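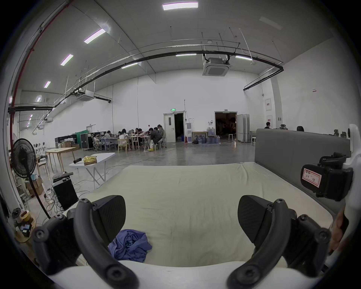
Stoltance stake in Asum – anyone holding?

Print this page | E-mail this thread

kjakubowski
Stoltance bought more Asum shares in November, ahead of the float. The filing says 3557 Class B. I hold 1000 and I'm wondering whether to add.

parkade_ted
Filing I read said 3660.

kjakubowski
That's the total after the purchase. Page 2.

A_Krajewska
I wouldn't read much into it. Stoltance did the same with Skosico and sold once the lock-up ended. Class B carries no vote either.

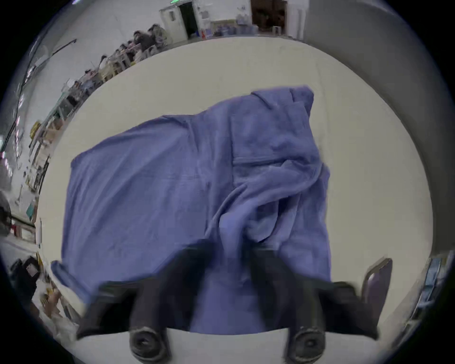 The cheque cleared at the pre-float price, so they can be wrong on the listing and still come out ahead. You and I can't.

parkade_ted
Disagree. Skosico had no revenue. Asum processes card payments for Chmielewska and gets paid every month.

A_Krajewska
One customer – read the risk section.

kjakubowski
Fair point on the customer. I'll keep what I have and look again after the first quarterly.

parkade_ted
I put in an order Saturday. My broker hasn't confirmed the allotment.

Last updated: November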